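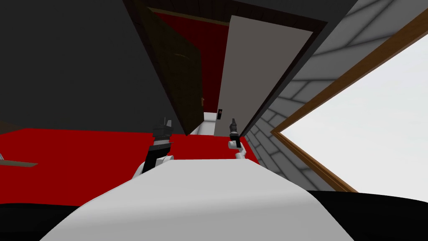

Slide 1. Sim view from the robot's own head, both grippers empty, door open behind.

ok start. Don't read the title out. Say: talk is on teaching by teleop, in sim first, then by hand on the real arms. Mostly what we got wrong.

Leave slide 1 up for a bit. Ask the room which way is the door. Let them tilt their heads. Everything runs on a diagonal – floor, walls, doorframe. Operator has to drive from this. Point out white thing at the bottom, that's us, the body. Arms come up from behind it.

Slide 2. The task
Go to door, get hand on knob, open it, go through. Simple to say. Knob is small. From across the room it's a few pixels and the gripper covers it just when you need to see it. 7 operators, all at the Helmont site, none had driven a robot before. Gave them one morning of practice. Not enough, come back to this.

Slide 3. Numbers
2000 demos asked for. First batch we kept 154 out of 500. People laugh here, wait. Reasons for tossing: arm hit the frame, operator gave up, recording started late. Late start was our bug not theirs. Say that clearly, the Cludville people are in the room and they spent time on it.

Slide 4. By hand vs remote
By hand = you hold the real arm and move it. Feels great, everybody gets it right away. But your body is in the way of the cameras and you can't do two arms and the base at once. Tried with two people, one per arm, they bump into eachother.
Remote = slower to learn, but the robot sees only what it will see later on. That's the whole argument for me. If the operator can do it from the head view the policy has a chance. If the operator has to peek at a side view, the demo is kind of cheating.
(We did allow the side view in the first batch. Own up. Took it out for the second.)

Slide 5. Tilt
Go back to slide 1 if there's time. Body leans, head camera leans with it. Some operators straightened up before every reach, some just drove crooked. Both in the data. Policy trained on all of it dithers, half straightens and then reaches. Play clip. If clip doesn't play skip it, don't fiddle with the laptop like in November.
Fix was boring: wrote down one rule, straighten first, then reach. Re-recorded.

Slide 6. Changing the room
Floor colors, wall finishes, which side the door hangs. Tanance scenes are the loud ones, red floor etc. Somebody will ask if real houses look like that. No. Point is the policy shouldn't care. Loose stuff on the floor also – planks and so on. Operators steer around them without thinking, and they all steer the same way, left. Had to mirror a lot of scenes.

Slide 7. What I'd do again
Short sessions. Hands get tired, quality drops after lunch, you can see it in the plots.
Let operators delete their own bad demos right away. They are stricter than we are.
Watch a replay together at the end of the day. Sekiguchi lab does this too, I stole it from them, give credit.

What I wouldn't
Paying per demo. Got a lot of very fast very ugly ones.
Changing the gripper speed halfway thru. Two datasets that don't mix.

Slide 8. Open stuff
How much by hand data do you need on top of the sim data – don't know yet. Don't let them push me into a number.
Force on the knob. Operator feels nothing through the remote, squeezes too hard every time. Buzz in the controller helped a little? not sure, small test.

Questions. Likely: why not just script the door. Answer: we did, it works on that door.

Hand back the clicker. Link to the operator sheet is on the last slide, leave it up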